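Clilside textured bath sponge, two-pack – long-term review
Reviewed by Enikő Pálfi, 2019-02-01

I bought the Clilside to replace a Sasau sponge that had started to shed at the corners. The two are sold for the same jobs: washing children and toys, and wiping down tubs and shelves. I used one sponge from the pack daily from October and kept the second in its wrapper as a reference.

Construction. Rectangular block, one textured face with a raised pattern of small loops, cut sides in a paler shade. The color is a peach orange. My kitchen scale is too coarse for the dry weight, so I measured uptake only. Fully soaked and lifted without squeezing, the sponge released 113 ml into a measuring jug when wrung by hand. The Sasau, cut to the same size, released less and needed a second squeeze.

Texture. The raised side is firm enough to shift soap film and soft enough for skin. It suits vinyl and rubber toys, where a scouring pad would dull the surface. My usual test piece is a rubber duck, as the fold under the beak and the seam on the body both hold residue. The corner of the sponge gets into the first. For the seam I had to fold the sponge and work along the line.
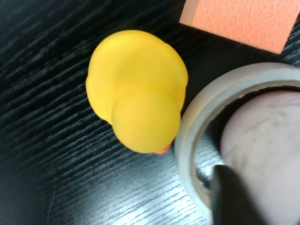

Can the textured side be used on painted shelves?
Use the plain side on paint, with water and a drop of dish soap, and keep the textured side for rubber, plastic and ceramic.

Drying. This is the weak point. Left flat, the sponge was still damp at the core the next morning. Stood on edge in moving air it dried overnight. The Szalai rack sold for it is not needed – any surface that lets air reach both faces will do.

Smell. None when new. A slight odor developed after several weeks and cleared with a soak in hot water and white vinegar. It came back sooner the second time.

Use on larger surfaces. On white shelving the block shape is an advantage. The straight edge runs along the joint where a shelf meets the wall and picks up dust that a cloth pushes further in. It leaves faint streaks on a matte finish unless wrung out well. Gray scuffs lightened but did not all come off. For buckets and basins it is the right size: the rim can be wiped in one pass with the sponge bent over it.

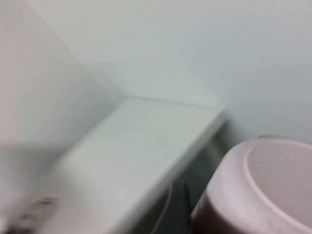 White shelf along the wall, with a round pink container at right.

Wear. Almost 315 uses by my log. The loops have flattened in the middle of the face and the corners have rounded slightly. No tearing. The Trakent I tested before this one split well short of that.

Price. Mid-range for a pack of 2. I would buy it again for toys and basins, and a thinner sponge for anything that has to dry quickly.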